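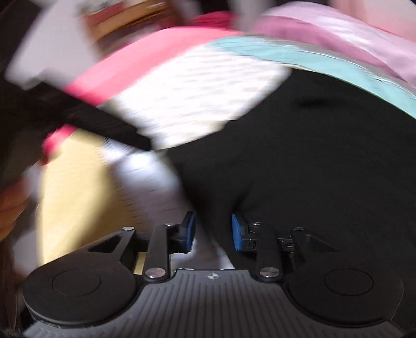
Figure 5. Heavy motion blur behind a sharper foreground.

5. Importing and Sorting Your Photos

Now for the fun part! By this point you have Buvis installed and a library folder picked out, so it's time to get some pictures into it. The steps are the same whether you're bringing in one memory card from a weekend trip or a whole shoebox of old drives.

Before you start
– Close any other photo program that has the same folder open.
– Plug laptops into the wall if you're importing more than 4,000 pictures.
– Check that the library drive shows a green dot in the Drives panel. A yellow dot means it is nearly full.

Importing from a card or drive

1. Connect the card or drive and wait for its name to show up in the left panel.
2. Click the name once. Buvis starts drawing previews right away, and you can scroll while it works.
3. Choose Copy or Move at the top of the window. Copy is the default, and we suggest sticking with it until you've been through the whole process at least once.
4. Pick a folder pattern. "Year / Month" gives you folders like "May" inside each year. "By event" asks you to type a name, such as "Ñahui family reunion".
5. Turn on Skip Duplicates if you've used this card before.
6. Click Import. You can keep sorting older pictures in the meantime – the import carries on in the background.

CAUTION: Do not pull out the card while the orange bar is moving. With Move selected, files that are only partly transferred may be lost.

Note: If your camera writes a raw file and a JPEG for each shot, they appear as one stacked thumbnail. Press S to open the stack.

Sorting with the blur slider

This is our favorite tool in the whole program, and once you've tried it you'll want to go back through every folder you own. Buvis gives each picture a sharpness score when it comes in. The slider hides or shows pictures by that score, so a long burst shrinks down to a handful you'd want to look at closely.

1. Open any folder and press B to bring up the slider. It starts at 13, which hides very little.
2. Drag it to the right and watch the grid thin out. At 80, only the crispest shots stay.
3. Click Show Hidden to see what was filtered. Please do look! Some blurry pictures are wonderful, and the score has no idea that your nephew was dancing.
4. Press K to keep a picture no matter what its score says. A small pin appears in its corner.
5. When you're happy, click Set Aside. The hidden pictures go to a folder called Aside, next to the one you're working in.

Note: Nothing in Aside is deleted. To bring a picture back, select it and press R.

Note: Buvis scores the whole picture by default. For portraits and close-ups, draw a box over the part you care about and choose Score This Area. The change applies to that folder only.

Adding names and places

1. Select one or more pictures and press T.
2. Type a name or place and press Enter. Add as many as you like.
3. To fix a spelling everywhere at once, open Tags, right-click the tag and choose Rename. Accents are fully supported, so Wálter and Walter are separate tags unless you merge them.

CAUTION: Merging tags can't be undone after you close the program. Save a copy of the tag list first (Tags > Export).

If previews stay gray

Quit Buvis, open it again and choose Library > Rebuild Previews. Large libraries take a while, so this is a good one to start before dinner. If a folder is still gray afterward, send the log file to Nandusix support using Help > Send Log, and include the name of the folder.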